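**Emulsion keeps creaming after a few days – surfactant or mixing?**

posted by skellano_bench

Doing a side project in March for my colloid course, oil in water, sunflower oil and a nonionic surfactant. Looks great when I make it. Three days later there is a thick white layer on top and thin cloudy stuff underneath. If I tip the tube back and forth it goes even again, so I'm guessing not fully broken?
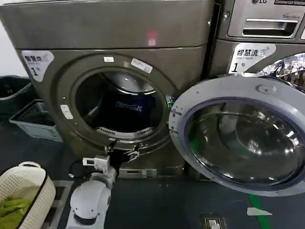
*2 min read*

What I've got so far:

- oil phase 20%, surfactant 2% of the total
- tap water, then switched to deionized, no difference I could see
- stick homogenizer, 2000 rpm, it won't go much higher
- batch 109 creamed slower than the rest but I didn't write down what I changed. yes I know

My lab partner's theory is more surfactant. The Saarela handout says droplet size comes first but doesn't say how small is small enough. Can't get time on the light scattering instrument until after the break so I only have a microscope.

Also – does it matter which one goes in first, oil into water or water into oil? Been doing it both ways.

---

**malov_colloids**

Creaming, yes. If it remixes with a gentle tip and you don't see free oil on top, the droplets are still seperate, they just floated. Coalescence is a different problem.

Look at Stokes. Rise speed goes with the square of the droplet diameter, so halve the diameter and they rise four times slower. Density difference and viscosity only come in to the first power. So your handout is right, size first.

2000 rpm on a small stick is low. You are probably making big droplets, several microns and up, with a wide spread. Things to try, in order:

1. Premix by hand, then homogenize in short bursts with the tube in ice water. Longer total time.
2. Borrow anything with more shear. Even a short go with a probe sonicator will shift it a lot.
3. Thicken the water. Xanthan, a small pinch, dispersed well before the oil goes in. Gives you a bit of a network at rest and the droplets mostly stay put. 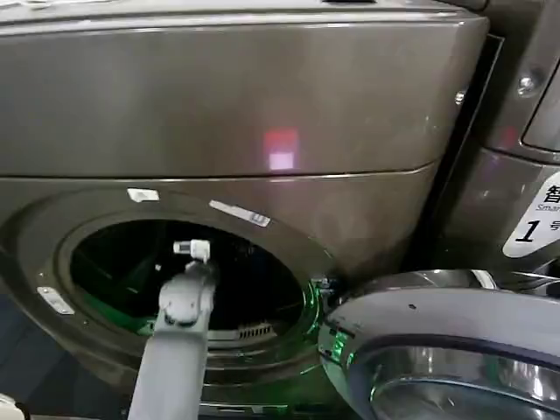 More surfactant can help up to the point where the surface is covered. After that the extra sits in the water as micelles and can push the droplets together (depletion flocculation), and clumps cream faster than single drops. So your partner might be making it worse. Run a short series, change one thing per tube, WRITE IT DOWN.

---

**skekusance471**

just use lecithin, worked for me

---

**phase_diagram_fan**

Agree with most of the long answer. On order of addition, it matters more than people think with nonionics. Pick one way and stick to it or you can't compare batches. For oil in water I put the surfactant in the oil, warm both a little, then add water slowly while stirring. Goes thick in the middle, then thins out. Droplets usually come out finer that way, depends on the surfactant though.
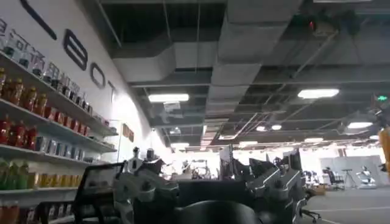 Temperature too. Ethoxylated nonionics get less water loving as they warm up, and close to the inversion temperature the emulsion is very easy to make and very easy to break. Don't store it there. Make it warm, cool it quick.

With only a microscope: dilute a drop in surfactant solution, not plain water, and look for clumps vs single droplets. Clumps = flocculated, cut the surfactant or the polymer. Single but big = needs more shear. Take a look the same day and again on day three, same dilution.

What's the HLB of your surfactant btw? You never said. If it's down at 5 or 6 then none of the above is going to save you.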